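We use cookies to improve your experience. Accept | Manage settings

Thread on the "clear your own table" thing, because my feed is full of it and I have doubts.

The claim, as far as I can tell from the Podus newsletter: if customers clear up after themselves, a cafe saves up to 43 minutes of staff time a day. Measured by whom? In a place with how many tables?

12 replies · 31 likes

Nathalie Lachance ran it for all of December at her place in Carkdale. Her dish bill didn't change. What changed was that people stacked plates with forks still in between, and somebody had to take every stack apart again.

And the cloths. Checkered cloths look great on opening day. Then you own 4 spares, then you're washing them at midnight. Wipe-down tops exist! I've asked three owners why they stick with cloth and got "atmosphere" three times.

8 replies · 19 likes

Ravinder Beaudoin says I'm being unfair and that a plate gets lifted off a cloth more quietly. Fine. I'll give him quieter. I'm not giving him cleaner. 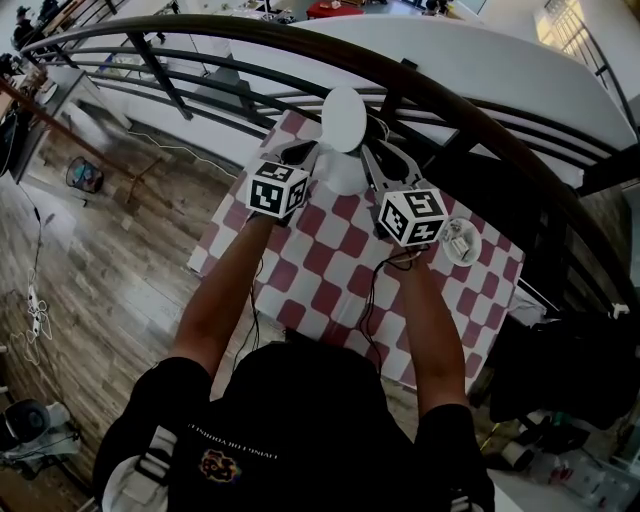

FILED UNDER: Tables & Tidying

Red and white check, a flat white oval thing held up on edge over the far side, and a little round dish with scraps still in it. The little dish is my whole argument. Big flat items get all the attention in these clearing schemes and the scraps get left for whoever comes next.

Also, a small wire wastebasket on the floor. Would you scrape a dish into wire mesh? I wouldn't.

If anyone has real before and after numbers, send them. Not the Podus ones. I've read those.

605 views · 5 shares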